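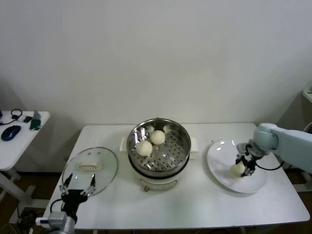
Steamer pot with two buns in the basket

> Roster import on Skostesero stops at 1,027 players
> and drops the last 2 teams. Anyone else?

Same on my build. The limit is in the Nidska save format – the table has 136 team slots, 30 of them reserved. 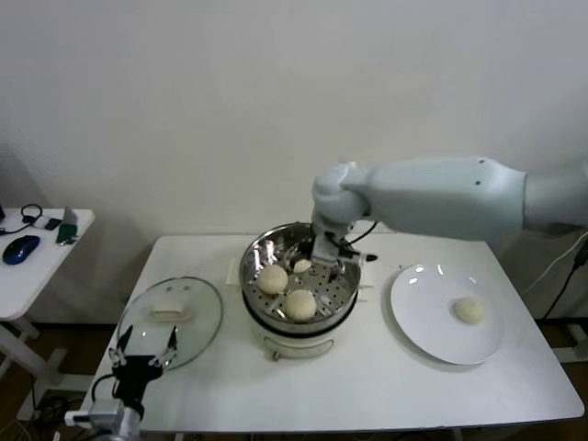

Roren writes past the reserved block if you clear the flag first. Back up the season file. I tested with a short custom league, three entries like the three pieces of dough in the basket, and all of them loaded.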